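Shared shed arm build — lid grip trouble

merle_b — 4 Mar 2025
I've been testing the hand in the sim before Wilfredo and I bolt the Trelis arm to the bench. The lid grip took me two evenings and I'm still not keen on the thumb.

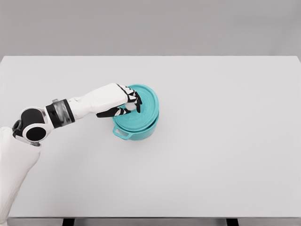
Fingers on the lid, thumb on the lower side, in the sim

Would you close the thumb first, or everything together?

cordero_bench
Together, every time. Thumb first just shoves the lid sideways. Ours did that all through December.

candela_b
Disagree! Thumb first is fine if you go slowly. I'd worry more about friction — whatever the sim gives you, a real glazed lid is slippier.

cordero_bench
Slowly is how we cracked one, Candela.

merle_b
Ha, right. I'll run 2,000 grabs each way overnight and post both logs. Has anyone got spare rubber fingertips?

candela_b
I've got three, bit worn. I'll leave them in the Rakena drawer.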